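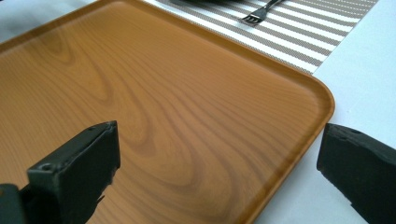

Home Workshop Paper and Print Storage Contact

Small press at home: keeping the ink and paper in good order

Many people now have a small printing press in the garage, and the questions I receive are mostly the same. I write the answers in one place.

Paper first. Take it out of the wrapper the evening before and leave it in the room where you will print. In January my garage is very humid by three in the afternoon, and sheets that come straight from the house will curl at the corners. Fan the stack two times, once from each side. Keep the offcuts, they are good for test prints.

Ink. Use less than you think. A portion like a pea is enough for a small disc, and you can always add. If the letters fill in, clean the disc and start again — do not try to correct it by printing more sheets. The skin on old ink must be lifted off with a knife in one piece. If it breaks into the tin, I put the ink through a piece of stocking.

Rollers should never rest against the disc overnight. My first set, from Molero, got a flat line on them this way and I had to buy new ones. Hang them or stand them on end, away from the window.

Cleaning. Vegetable oil first, then a rag with a little solvent, then a dry rag. Lay the used rags flat outside until they are dry before they go in the rubbish. A ball of oily rags can catch fire without any flame, so please take this one seriously.

Counting. For our tennis club programme I printed 408 copies and only 381 were good, so now I cut roughly 2 sheets extra for every 20 and more if there is a second colour. Write the colour mix on the back of the first good sheet. You will not remember it.

Noise. A square of old carpet under each foot of the press helps a lot, and the neighbours will notice the difference. Check the bolts again after a week, as the carpet settles.

Gilmar Guimarães

Print this page | E-mail to a friend
Shares 1777 | Comments 2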